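We use cookies to remember your language setting and to count page views. Accept | Settings

Ilen Interview Recorder and Transcript Package

January 12, 2021
By Leonie Brinkmann, product documentation

The Ilen is a two-channel recorder for press and radio interviews that are conducted in one language and published in another. It records the speaker and the interviewer on separate tracks, stamps both tracks against one clock, and writes a log file that the transcript software reads on import. It replaces the Ilen Desk, which is no longer sold but is still repaired.

The unit is meant for small press offices, party newsletters, campaign groups and local stations that keep their own record of what was said. It doesn't stream, and it has no wireless connection of any kind. Files leave the recorder by cable or by card.

Recording

Each channel has its own gain control and its own limiter. The limiter is on by default and can be switched off in the Input menu. With telephone interviews, connect the line adapter to channel two and leave channel one for the interviewer's microphone. The adapter is passive and needs no power. 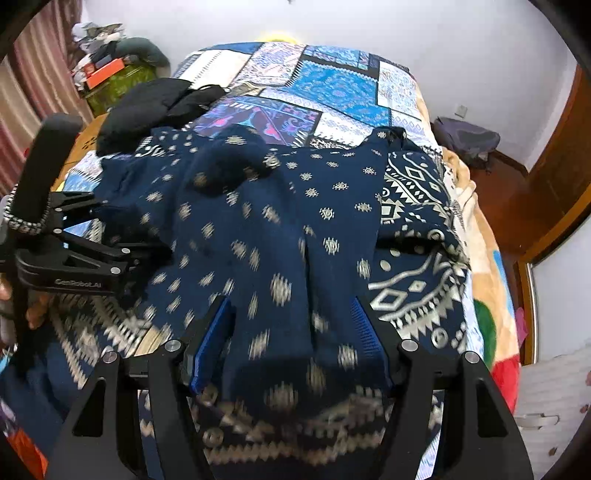
Channel two is padded when the adapter is detected. If the level still looks high, lower it at the recorder and leave the phone's volume where it is. Changing the phone volume during a call shifts the noise floor, and the silence detector may then split an answer into two entries in the log.

The recorder keeps a pre-roll buffer of 30 seconds. Pressing Record writes the buffer to the card first, then continues live. In jurisdictions where consent must be obtained before recording, turn the buffer off (Setup, Legal, Pre-roll). The setting is stored per user profile, and a profile can be locked with a code.

Transcript and translation files

Import produces three files: the audio, the time log, and an empty transcript with one numbered entry for each speaker turn. Text is typed or pasted into the entries. A second language column can be opened next to the first, and the entry numbers stay aligned when either column is edited. This is the part of the package most press offices buy it for. A quotation in the translated version can be traced to the original sentence and to the audio behind it without searching.

The software does not translate and does not recognize speech. It will accept text from programs that do, provided the text is plain and has one paragraph per turn.

Exports are available as plain text, as a print-ready PDF, and as a web page with both languages side by side. The PDF carries a checksum of the audio file on its last page — useful if the wording is disputed later. Exported pages don't load scripts from outside servers.

Archive capacity

A single archive holds up to 3,000 interviews. Past that limit the software asks for a second archive to be opened; searches can span both. The archive used in acceptance testing was supplied by the press office at Flundale and contained 841 items, among them radio interviews, statements, letters to editors and scanned releases. A full index of that archive took more than 9 minutes on the reference computer. Later indexing covers only new or changed items and is not noticeable in normal use.

Scanned releases are stored but not searched inside. Give them a title, an outlet and a subject when they are added. Items with no subject are listed under Unsorted and are left out of the exported index page. 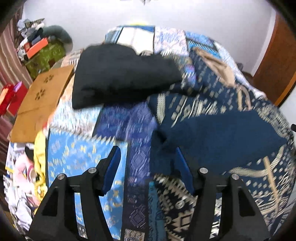

In the package

Ilen recorder with two batteries
Line adapter for telephone interviews
Data cable
Storage card, formatted
Transcript software license, one office
Printed quick guide in English

Microphones are not included. Any balanced dynamic microphone can be used. For condenser microphones, switch on phantom power before connecting the second channel, or the self-test will report a fault that isn't there.

Known limits

The clock drifts slightly if both batteries are removed and the unit is stored. Set it again before the first interview. Log files made with firmware older than the August release must be converted once; the converter is installed with the software and keeps the original file.

Right-to-left text displays correctly in the editor, but the side-by-side PDF places it in the left column regardless of the setting. Juwita Leww's correction for this is in testing.

Ordering and service

The Ilen is made by Prirkard and sold through Ngui. Price on request. Offices replacing an Ilen Desk should state the serial number with the order so that the existing license can be carried over. Archives made on the Desk open without conversion.

Orders: Saodah Hidayat
Repairs and firmware: Ilham Pattinasarany

Contact | Terms of sale | © 2021 Prirkard | Back to top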